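4. Preparación del escenario: la salida de Brorkholm

Esta sección cubre el montaje del segundo escenario del juego de mesa, el asalto nocturno a las baterías de Brorkholm. Se supone que los jugadores ya conocen las reglas de movimiento y fuego de la sección 2 y que han leído el resumen histórico de la campaña. Tiempo de preparación: 19 minutos con las fichas ya separadas por regimiento.

4.1 Despliegue inicial

1. Coloque el mapa con el río hacia el jugador sitiador. El fuerte de Zollham queda en el lado contrario.

2. Sitúe las tres baterías sitiadoras en los hexágonos marcados con un triángulo. Las piezas pesadas empiezan sin caballos y no pueden moverse hasta el turno 6.

3. Reparta la guarnición. El defensor dispone de 2909 hombres, representados por 38 fichas de infantería y cuatro de zapadores. Ningún hexágono de muralla admite más de tres fichas.

4. Ponga aparte, boca abajo, las fichas de la columna de socorro del coronel Bustos. No entran en juego hasta que se cumpla la condición de 4.3.

Nota: los zapadores cuentan como infantería a efectos de apilamiento, pero no a efectos de moral.

Precaución: no mezcle las fichas de Brorkholm con las del escenario 1. Los reversos son iguales y los valores de fuego no.

4.2 Turnos de noche

5. Coloque el marcador de hora en la casilla «2:00». La noche dura cuatro turnos y amanece al comienzo del quinto.

6. Durante la noche, el alcance de toda la artillería se reduce a dos hexágonos. La fusilería solo dispara a hexágonos adyacentes.

7. Antes de mover una ficha defensora fuera de la muralla, tire un dado por la puerta que vaya a usar. Con un 1, los centinelas sitiadores dan la alarma y se retiran todos los marcadores de sorpresa.

8. Los zapadores que terminen su movimiento en una batería pueden clavar los cañones. Tire un dado por cada pieza: con 4 o más queda inutilizada hasta el final de la partida. No se puede clavar y disparar en el mismo turno.
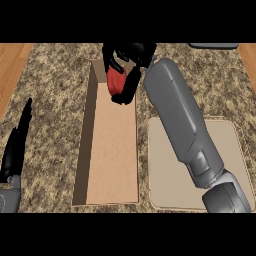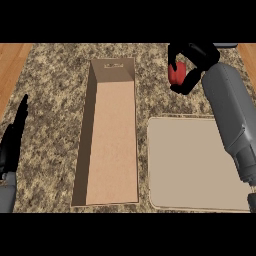 Violeta Ibarra escribió, tras jugar el escenario dos veces, que la tirada de alarma le parecía demasiado blanda: en ninguna de las dos partidas saltó antes del turno 3, y el defensor llegó a las tres baterías sin perder una ficha. Proponía que la alarma saltara con 1 o 2 cuando se usan dos puertas en el mismo turno. La regla básica se mantiene, y su propuesta puede aplicarse como opcional si ambos jugadores lo acuerdan antes de empezar.

4.3 Entrada de la columna de socorro

9. A partir del turno 5, el defensor tira un dado al comienzo de cada turno. Suma uno por cada batería con al menos una pieza clavada. Con 6 o más, la columna entra por el camino de Bullum.

10. Las fichas entran en columna de marcha, una por hexágono, y no pueden disparar en ese turno.

11. Si el camino de Bullum está ocupado por fichas sitiadoras, la entrada se retrasa un turno – no se cancela – y no hace falta repetir la tirada.

Nota: la caballería de Bustos gasta el doble de movimiento en los hexágonos de marisma, también por el dique.

4.4 Final y puntuación

12. La partida termina al acabar el turno 12, o antes si cae el fuerte.

13. El defensor obtiene dos puntos por pieza clavada y cinco si la columna llega a la muralla. El sitiador obtiene un punto por cada ficha de infantería eliminada y diez por tomar el fuerte. En caso de empate gana el defensor.

14. Para jugar la campaña completa, anote las bajas de ambos bandos en la hoja de registro antes de recoger. Las piezas clavadas vuelven a estar disponibles en el escenario 3, salvo las de la batería del molino.

Reglas del escenario: Josefina Ledesma. Pruebas de juego: Toon Smits y Daranee Sitthichai.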